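Brestenell 古道具オンライン サポート窓口
チケット番号 3,588
件名:鍛鉄の炉辺用トライベットが「園芸用品」に分類され、価格も消える
状態:解決済み(たぶん)
報告者:Maja Sobczak
担当:Oana Stanciu
受付:10/04/2024

報告内容(Sobczak)
十八世紀末の三脚トライベットを出品しました。柄に刻印あり、脚は鍛接、錆は長年かけて育ったものです。保存ボタンを押すと、分類が「炉辺・台所道具」から「園芸用品・植木鉢台」に変わります。直しても、また植木鉢台に戻ります。ついでに価格欄が空になり、商品ページには「お問い合わせください」と出ます。おかげさまで問い合わせは来ました。ベゴニアは載るか、という内容でした。載ります。載りますが、そういう問題ではありません。

返信1(Stanciu)
ご不便をおかけしております。お手数ですが、ブラウザのキャッシュを消去し、再度ログインしてお試しください。

返信2(Sobczak)
消しました。ログイン情報も、入力途中だった火かき棒の説明文も一緒に消えました。トライベットは植木鉢台のままです。

返信3(Stanciu)
承知しました。次の点を教えてください。
・出品は新規入力ですか、以前の出品の複製ですか
・説明文の文字数
・刻印欄に入力した内容

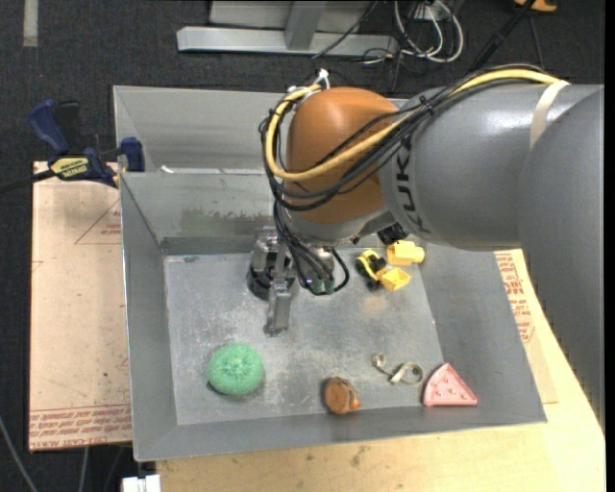
返信4(Sobczak)
複製です。三月に売れた焼き網の出品を下敷きにしました。説明文は長いです。鍛接の話を短く書ける人がいたら紹介してください。刻印欄には「MORKIER 脚の裏にも2か所」と入れました。Morkier というのは作者の名前だと思いますが、地名だと言い張る同業者もいて、この件は十年ほど決着がついていません。そちらで決着をつけていただく必要はありません。

返信5(Stanciu)
再現できました。原因は二つありそうです。

一つめは刻印欄です。この欄の上限は半角で50文字ですが、全角文字の数え方に誤りがあり、超えていないのに超えたと判定されることがあります。その場合、エラーを出さずに次の欄、つまり価格欄を空にして保存します。設計した者に聞いたところ「親切のつもりだった」とのことです。

二つめは分類です。自動分類機能 Wumetti が、説明文の「脚」「鉄」「台」を見て植木鉢台と判断しています。手動で直しても、保存のたびに Wumetti が自説を曲げません。

当面の回避策:
1. 刻印欄は「MORKIER」のみとし、位置の説明は本文へ移す
2. 編集画面の下部にある「自動分類を使用する」を外す
3. 保存してから価格を入れ、もう一度保存する
4. 公開ページを別のブラウザで確認する

返信6(Sobczak)
2のチェック欄が見つかりません。下部にあるのは配送方法と、Carrasco の梱包材の広告だけです。

返信7(Stanciu)
失礼しました。その広告の下に隠れています。広告の右上を閉じると現れます。

返信8(Sobczak)
現れました。三年使っていて初めて見ました。手順どおりにして、分類は「炉辺・台所道具」、価格も表示されています。ただ、関連商品の欄にじょうろが出ます。

返信9(Stanciu)
関連商品は夜間に更新されますので、翌朝にご確認ください。刻印欄の文字数については修正を開発に依頼済みです。

返信10(Sobczak)
翌朝になりました。じょうろは消え、銅のやかんになっています。これなら文句はありません。トライベットは昨夜売れました。買い手は例のベゴニアの方です。

対応メモ(社内、Stanciu)
刻印欄の件は修正版の公開まで別チケットで継続。チェック欄と広告の重なりも報告済み。Wumetti の辞書に「トライベット」「五徳」「自在鉤」を追加。自在鉤は現在「釣り具」に入っている。同じ症状の連絡が来たら、キャッシュの話より先に刻印欄を確認すること。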